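Wer bringt es der Maschine bei?

Neulich fragte mich jemand beim Abendessen, ob ich keine Angst hätte, dass mir ein Roboter den Job wegnimmt. Ich musste lachen, denn ich verbringe inzwischen den halben Arbeitstag damit, einem Roboter meinen Job vorzumachen. Ich packe bei Stendthorpe Sets für Apotheken und Pflegedienste, Gläschen, Tücher, Schalen, und seit April gehöre ich zu den Leuten, die dafür ein paar Stunden pro Schicht an den Vorführtisch gehen. Greifer an beide Hände, und dann los: Glas nehmen, in die Schale stellen, Glas wieder raus, aufs Tuch. Und nochmal. Und nochmal! 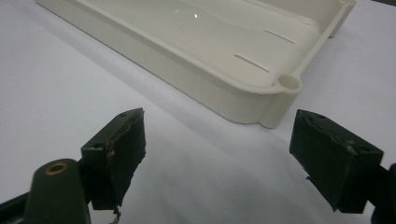

Was sich dadurch verändert, merkt man erst nach einer Weile. Früher war ich schnell, und schnell war gut. Jetzt soll ich gleichmäßig sein, und das ist eine ganz andere Art von Müdigkeit. Moataz Kamel, der mich eingelernt hat, stoppt nie die Zeit, er schaut nur auf meine Ellbogen. Mit bloßen Händen würde ich über so eine cremeweiße Schale mit ihrem runden Rand gar nicht nachdenken. Mit zwei klobigen Backen statt Fingern überlege ich mir bei jeder Ecke, wie ich drankomme, und ertappe mich dabei, dass ich abends den Geschirrspüler auch so ausräume (meine Tochter findet das sehr komisch).

Ich will hier gar nicht jammern. Die Arbeit am Tisch ist leichter für den Rücken als die Linie, und man darf sich die Höhe einstellen, was ich mir vorne am Band jahrelang gewünscht habe. Aber ich finde schon, wir sollten mal darüber reden, was da eigentlich von uns abgegeben wird. Wenn ich ein Glas auf ein zerknülltes Tuch stelle, dann weiß meine Hand, wann es kippelt. Das habe ich in keiner Schulung gelernt, das kommt von sehr vielen Gläsern. In unserer Tarifgruppe heißt das Ganze »Nebentätigkeit Verpackung«. Aha. Nebentätigkeit.

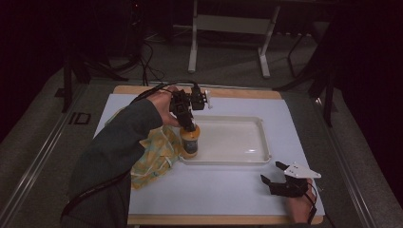

Linker Greifer am Glas, rechter noch offen: Handarbeit am Vorführtisch.

Tia Yeoman aus der Spätschicht hat ausgerechnet, dass sie allein in einem Monat 1.044 Durchgänge gemacht hat. Sie hat die Zahl auf einen Zettel geschrieben und an ihren Spind geklebt, und seitdem reden alle davon. Bekommen wir dafür etwas extra? Bei uns gibt es 61 Euro Zulage im Monat, pauschal, egal wie viele Durchgänge. Ich habe mich darüber erst gefreut und dann gerechnet, und danach habe ich mich etwas weniger gefreut.

Eine Bekannte von mir arbeitet bei Fodberg, da lief es anders. Dort hat man zuerst die Anlage gekauft und dann die Leute gefragt, und die Hälfte der Packerinnen sitzt jetzt vor Bildschirmen und drückt auf Bestätigen. Sie sagt, sie vermisst das Anfassen. Das klingt vielleicht albern, wenn man nie gepackt hat, aber ich verstehe sie sofort. Da ist mir unser Weg lieber, auch wenn er langsam ist und ich mir manchmal vorkomme wie eine Fahrlehrerin mit einem Schüler, den ich nie zu Gesicht bekomme.

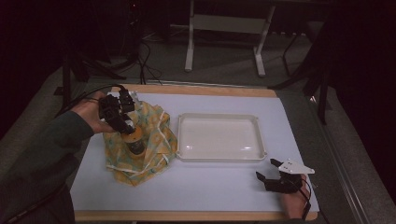 Was ich mir wünsche

Erstens gehört die Vorführarbeit in die Stellenbeschreibung, mit richtigem Namen und richtigem Geld. Zweitens möchte ich wissen, wohin meine Aufnahmen gehen und ob sie noch benutzt werden, wenn ich längst woanders bin. Und dann hätte ich gern, dass uns mal jemand zeigt, was aus dem ganzen Üben geworden ist. Moataz meint, im Herbst dürfen wir zuschauen. Ich nehme ihn beim Wort und bringe Kuchen mit.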